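How to clean and refresh a woven basket without damaging it

In our house we have many baskets. For bread, for onions, for keys, for the wool of my mother. After some years of using them I learned that a basket can live very long, but it wants a little care two times in the year. I do it in May and again when the heating season starts. In this page I describe the method which I use, step by step, for baskets of wicker, rattan and similar natural materials.

What you need

A soft brush for dust. An old paintbrush is very good, 40 mm wide or near to this.
A toothbrush with soft hair
Two cotton cloths, one for washing and one for drying
A bowl with lukewarm water
Mild dish soap, without bleach
Cotton swabs for the corners
Small sharp scissors
Wood glue, only if you have broken strands

A vacuum cleaner with a brush head is also useful, but not necessary.

Step 1. Find out what the basket is made of

Please do not jump over this step. Willow and rattan accept some water. Paper cord and seagrass accept very little, and they can become soft and lose their form. If you are not sure, take a cotton swab, make it wet and press it on a hidden place at the bottom for one minute. When the strand swells or the swab becomes colored, use only the dry cleaning in Step 2 and after that go directly to Step 5.

Colored baskets need special attention. I once washed a dark one together with a light one in the same water, and the light one has a brown shadow until today.

Step 2. Remove the dust

Empty the basket, turn it over and knock on the bottom with your open hand. Do this outside or over the bathtub, because crumbs will come out even when you believe there are none. Then brush along the direction of the strands, first the outside, then the rim, then the inside. If you brush across, small fibers stand up and later they catch on sleeves.

With the vacuum cleaner, use the lowest power and hold the head a little away from the weave.

Step 3. Wash it with very little water

Put three drops of soap in the bowl. The cloth should be damp, never dripping. Wash a small area, go over it with a clean damp corner of the cloth, and continue with the next area. For sticky places, which in my kitchen is always honey, lay the damp cloth on the place and wait five minutes, then use the toothbrush.

My neighbor Theano Lazaridis puts a spoon of white vinegar in the water when a basket smells of cellar. I tried it and the smell was gone after one day of airing. Do not use more vinegar than this on painted baskets.

Step 4. Clean the floor of the basket

The floor collects most of the dirt, and it is also the part which people forget. On a fine weave the dirt sits exactly where the strands cross. Hold the basket against a lamp or a window — the closed gaps will look dark and you know at once where to work. Push the dirt out from the inside to the outside with a dry toothbrush. A wooden toothpick helps for the hard pieces, but do not use a needle or a knife.

The corners come last. Turn a cotton swab slowly in each one, and change the swab when it is gray.

For checking your work, put the basket on a pale table and look in from above. Light spots should show through between the strands of the floor, as with this dark brown basket. 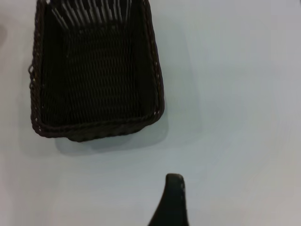 Step 5. Dry it slowly

Place the basket on two wooden spoons, so that air can go under it. Keep it away from the radiator and from strong sun. In my kitchen a small basket needs one night, and a big one with thick handles needs two. If the form became a little crooked, fill it with a dry towel while it is still damp and correct the sides with your hands.

Do not put bread or clothes inside before it is fully dry. Mold starts in the rim, where you do not see it.

Step 6. Repair small damage

Cut loose fibers with the scissors, close to the strand. For a broken strand, put a drop of wood glue under the end, press it back in its place and fix it with a clothespin until the next morning. Wipe away the extra glue immediately — when it is dry it shines.

If the rim is opening or a handle is loose, I prefer to give it to someone with more experience. Christos Koutsoukos, who taught me the repair with the clothespin, also says that a handle which carries weight should not be glued only. It must be wrapped again.

How often to do it

Bread basket: shake it out every day, wash it once a month
Onions and potatoes: each time it is empty
Keys, letters and small things: Steps 2 and 4, two times in the year
Laundry: the same, and leave the lid open when you can

For a basket in a very dry room, I also spray a fine mist of clean water on the outside once in the winter and let it dry as in Step 5. I do not use oil. It makes the strands beautiful for one week, and then all the dust stays on them.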